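Gullwood packing workshop

The Gullwood packing workshop is a small contract packing site owned by the firm Vernetti. It prepares mixed sets of household and care goods for mail-order shops. The workshop is known mainly for its early use of light robot arms next to hand packers, and for the work agreement that came with them.

Background

Until the change, all sets were made by hand. One packer picked up each article, turned it with the label up and placed it in a tray. A full shift produced 637 sets. The work was not heavy, but it was repeated many hours, and the packers complained often of pain in the wrist and shoulder. Vernetti ordered the first arm from the integrator Hegedűs, together with the planning software Trandard.

Handling work

The arms work with separate articles of different shape and surface. Small plastic bottles and tubes with printed labels are the most frequent. Glossy dark pieces are considered more difficult, as the reflections on them can disturb the vision system.
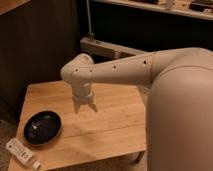
Arm with open two-finger gripper over a wooden table; a dark bowl and a white tube or bottle lie at left.

New articles are first tried one by one on a plain surface before they enter the list of approved goods. A packer takes part in every trial and decides where the article may be held. This task did not exist before, and it is now paid as skilled work. The list has 70 articles at present. Goods that are not on it are still packed by hand.

Effects on the staff

No packer was dismissed when the arms came, but four positions were not filled again after retirement. The daily output rose to 872 sets. The remaining packers spend more time on checking, on refilling and on correcting wrong picks. Most of them report less pain in the hands. Some say the work is lonelier than before – at the old long table people could talk during the whole shift, and now each person watches a separate station.

The agreement between Vernetti and the staff has three main points:

Every packer receives paid training in Trandard before working at a station.
Any packer may stop an arm without asking a supervisor.
Pick records are not used to judge the speed of a person.

The third point was added in July, after a disagreement about the station reports. The training is held on Tuesday, when fewer orders leave the workshop.

Trial surfaces

Trials are made on tables and also on loose boards, which can be laid on the floor when an arm must be tested at low height.

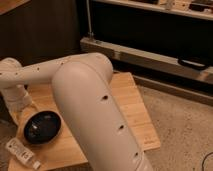
Later development

Vernetti has set a target of 4000 sets per week for each shift group. The packers have asked for a second hand-packing table, so that the stations can be exchanged in the middle of the day. The firm has agreed to this in principle.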